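Search this journal Go

4.2 Where small things rest

The most delightful finding came from the evening diaries. We had asked the 126 households in Vudel to note each place they set something down between coming home and going to bed, and we expected hallways to win easily. They didn't! Tables took the lead in every street we visited, and a bowl – any bowl – drew keys, coins and post towards it like a magnet. Over 30 evenings, families who kept a bowl on the table spent far less time hunting for lost items than their neighbours in Cislow, where shelves and hooks are the custom.

What excites us is how close counts as "put away". Many diarists wrote that a thing left beside the bowl was as good as in it, and they found it again just as quickly (Fig. 7). We call this the halo of the bowl, and we think it deserves a study of its own.

Figure 7. A green block beside a round wooden bowl on a wooden tabletop.
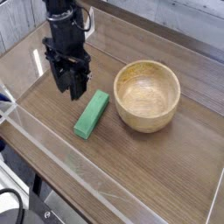
Ylva Sjöberg wondered whether the halo would survive in a home with toddlers, where anything within reach of the table's edge tends to travel.

Contact the editors | © Breravard Papers | Back to top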